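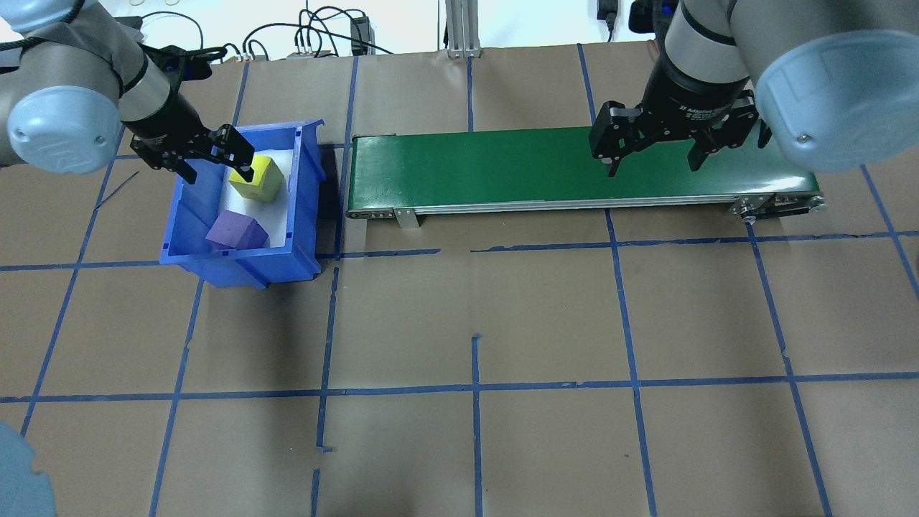
Brown paper on a work table - tape grid or pencil lines?

Posted by Albane Courtois, March

I cover my sorting table with kraft paper and mark it off in squares with blue masking tape. It looks fine for a while, then the short ends lift and I get stubs everywhere. Does anyone have a better way that still comes off clean? I go through up to 50 feet of paper a month, so cost matters.

tallowbend wrote:
Pencil and a long straightedge. Tape adds an edge, and small parts catch on it. I did tape for 2 years at the Andcombe shop and never want to peel another strip.

Albane Courtois wrote:
I tried pencil. On brown paper I can't see it from the other side of the table. The blue shows up from anywhere. Same table from the side:

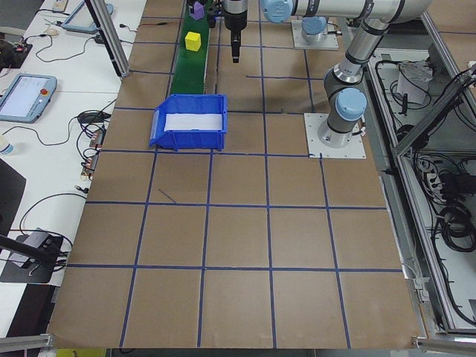

Tape grid on kraft paper, with the blue bin next to the green belt.

mr_gusset wrote:
I'd keep the tape. Your squares don't have to be perfect if all you need is "put it back in that row". Press the ends down with a plastic scraper. Lukico sells one but an old gift card works too.

tallowbend wrote:
A gift card won't fix lifting. The paper moves under the tape. Pull it tight and fasten it under the table edge first, then tape.

hollin30 wrote:
Agree on pulling it tight. Disagree on pencil. Use a wide marker if you hate tape that much.

Side question, what is the white liner in the bin for?

Albane Courtois wrote:
It's paper. I can see a purple block against blue plastic well enough, but darker pieces get lost in there. White fixes that, and I swap it when it gets dirty. I'll try fastening the kraft paper before the next grid.

mr_gusset wrote:
Try running all the long strips first and the cross strips after. Fewer loose ends that way.

tallowbend wrote:
More overlaps though.

Comments (3)

pell_r: We use the 30 inch roll from Avham, two widths side by side. The seam is a nuisance.

dorrigo: Marker bleeds through thin paper. Test a corner first.

k_ansty: Tape for me too. I change the whole sheet when the corners go.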